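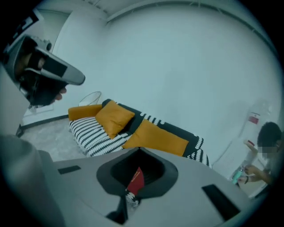 Gavin Crichton wrote in to ask whether the Batport hand-held grippers have to be set up again every time they are moved to another room. They don't, but the start position does need to be recorded again. The steps below cover that and the rest of a first session with the two-gripper kit.

Before you start

Charge both grippers fully and update them with the Tument desktop program. You need 12 GB free on the computer. A lounge room is fine for a first session, provided the lights are on and stay at the same level throughout.

Pairing

1. Switch on the left gripper and wait for the short tone. Do the same with the right.
2. In Tument, open Devices and choose Pair as Set. Both serial numbers should appear in grey, then turn black.
3. Squeeze each handle fully closed and release it three times. The program uses this to learn the travel of the fingertips.

If only one serial number turns black, switch both units off and repeat from step 1. Pairing them one at a time gives mismatched clocks.

Recording the start position

Hold both grippers at chest height, pointing at a fixed piece of furniture such as a sofa, and press Mark Start. Keep still until the bar fills. Patterned fabric gives the tracker more to work with than a plain painted wall — if most of the view is wall, turn a little and try again.

Making a recording

Pick up the object at your normal speed, put it down and open the fingertips completely before pressing stop. Small packets are harder than they look, so practise with something rigid first. Error 1461 means the start position has been lost. Mark it again and discard the last take.

Price and support

The hire rate includes over three hours of phone support. Unused time isn't refunded.

Related items
Cleaning gripper fingertips
Tument export settings
Mulligan carry case: what fits
Hire or buy? Notes from Prernberg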